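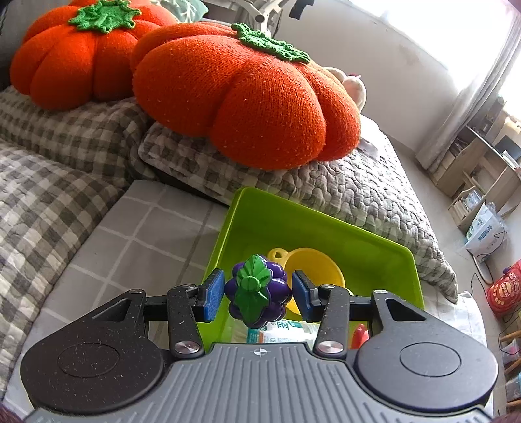

Hüsnü Aydoğan wrote that tidying a child's room is still harder for a machine than loading a pallet, and that anyone who doubts it should try to write down the rules for what goes in which bin. I would like to test that claim before I spend money.

Can a machine pick up toys yet?

Posted by tray_sorter, April 20, 2021

Background. I maintain packing equipment for a living, so I am used to pick-and-place. At home the job is dull and comes back every evening: plastic toy food goes in a tray, soft things go on the bedding, paper goes on a shelf. At work we have a Skiten cell that handles 400 cartons an hour without complaint, but all the cartons are the same size and arrive the same way up.

What I want to know:

1. Can a two-finger gripper handle this mix, or do I need suction as well?
2. Is a fixed arm over a table worth considering, or is this pointless without a mobile base?
3. Has anyone run something like this unattended, at home, for more than a day?

Budget is modest. I can write code and I have a decent set of hand tools. I don't need it to be fast. One item a minute would be acceptable, as 60 items is a normal evening here.

Ornella Bianchini

Two fingers are enough for most of it. Suction wants a smooth, closed surface larger than the cup. Toy fruit with lots of small bumps leaks around the lip and so does anything knitted. A toy grape bunch is an easy grasp for padded jaws. It is rigid, the bumps lock against a ridged pad, and you can close on it from nearly any side.

The items that cost time are these:

Funnels and cups. If you close across the bowl of a thin one it flexes and pops out. Grip the rim or the handle, and expect the planner to choose the bowl anyway.

Flat packages lying on the bottom of a tray. There is no room to get a finger underneath. Push the package against the sloped side until one edge lifts, then grip that edge.

Plush and knitted cushions. Holding them is simple. Knowing where they end is harder when they sit on a blanket with its own folds and pattern. My segmentation merged cushion and blanket so often that I stopped logging it.

I ran a tabletop arm with an Undov gripper last May. Out of 1,000 attempts on mixed toys, 809 ended with the item in the correct tray. Most of the failures were in the first group above. That was with me sitting beside it and resetting after every jam, so the answer to your third point is no, at least from me.

On the base: start with the fixed arm. Moving the robot adds localization, cables, rugs and chair legs to your list, and none of that teaches you anything about grasping.

One correction. Aydoğan's argument is about deciding where things go, and you have already decided. Three categories is a small problem. His version has a parent who changes the categories.

gearbox_dad

just buy a bigger bin. Or get the Demirtaş vacuum, mine pushes the toys into a corner so they are at least all in one place. It did eat a sock. Not sure about arms, never had one

palletline

I agree with Ornella on the gripper, less so on the fixed arm. If the toys have to be carried to the table first, a person has done most of the chore. For learning, fine. As a labor saver it does nothing.

Two practical points. Limit the closing force in hardware as well as in software if children can reach the arm, and put it behind a guard while it runs. Also, sheer curtains do very little against direct sun. My depth camera lost the near side of the workspace every morning until I hung a blackout panel.

I tried the Illudell planner on a similar setup. It is good at choosing a grasp on a single object and poor at choosing which object to take first from a pile. I replaced that step with "take the highest one" and the jams dropped enough that I left it that way. The script is short and I can post it if you tell me which controller you are using.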